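How to Clear and Reset a Catch-All Table

Filed under: Kitchen and Dining
Updated 2022-07-25

Most homes have one table or stretch of counter where things land and stay. Ours sits against a wall between the kitchen and the living room, so it collects a bit of both: mugs, dry goods, utensils, tins, packages that never got put away, and a cork globe that has no other home. These steps are how we bring it back to a usable surface. Set aside an hour the first time. After that it goes faster.

What you need

A damp cloth and a dry cloth
A shallow box or basket for things that belong in other rooms
A trash bag and a recycling bag
Masking tape and a marker
A small stiff brush for wicker

Step 1. Move everything forward

Pull the items away from the wall to the front half of the table. Do not sort yet. You want the back strip bare so you can wipe it first, as crumbs and dust settle along the wall. Wipe with the damp cloth, then go over it with the dry one. On a wooden top, don't let water stand.

Step 2. Make four groups

Group the items by what you do with them:

Used every day (mugs, the utensils you cook with)
Food in containers, tins and packages
Display
Belongs somewhere else

Put the last group straight into the box and take the box off the table. If you walk each item to its room one by one you will lose half the hour.

Step 3. Deal with the food containers

Open each clear container and look at what is left. If there is only a little in the bottom, decide now – use it this week, move it to a small jar, or throw it out. A tall container that is nearly empty takes up as much room as a full one. Wash and dry it fully before you refill it.

Write the contents and the month on a piece of tape and put it on the back, where it won't show. Ours still say July from the last round. We have used both Kosetti and Tekurach canisters over the years and the tape comes off either without leaving glue, as long as you peel it slowly.
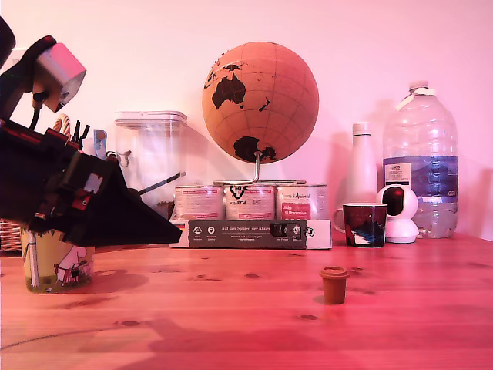
Tins are easier. Check the dates, turn the labels to the front, and keep tins of the same height together. Three in a row make a steady low riser for something with a flat base. Press down lightly on each corner before you trust it with anything breakable, and don't use tins with dented rims.

Step 4. Put the tall things at the back

Tall containers and display pieces go against the wall, with a hand's width between them so you can reach in and wipe. Stand utensils upright in a heavy holder. If one is too long for its container and leans out to the side, it will catch your sleeve sooner or later, so lay it in a drawer.

Step 5. Clean the display pieces

Cork should be dusted dry. Use a soft cloth and light strokes, and go easy over any printed areas. Metal stands can take a damp cloth, but dry them right away. Brush wicker from the rim down and tip the loose dirt out over the trash bag.

Step 6. Bring back the everyday items

Mugs go to one side, near the edge you walk past. Keep only as many as you use in a day – the rest can live in the cupboard. Leave the front of the table clear.

Upkeep

Wipe the front every evening and do the back once a month. Empty the "somewhere else" box before you go to bed on the day you fill it. We use a Nollel basket with handles for this, but a cardboard box works just as well.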